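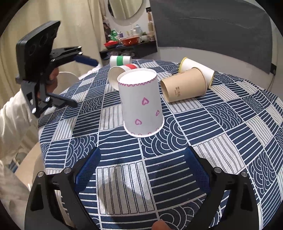 Wanted: part-time hardware tester, Curthorpe

Drakach is after someone to help test small computer boards before they go out to schools. Mostly flashing memory cards, swapping power supplies, logging faults. Around 300 boards a month, more in September.

You'll need basic Linux and a steady hand with a soldering iron. Degree not needed – patience is. Training given on our Bonetti test rig, takes 2 mornings.

Hours flexible, school run no problem. Send a CV and a few lines about somthing you've fixed to Da-eun Min, quoting ref 2473.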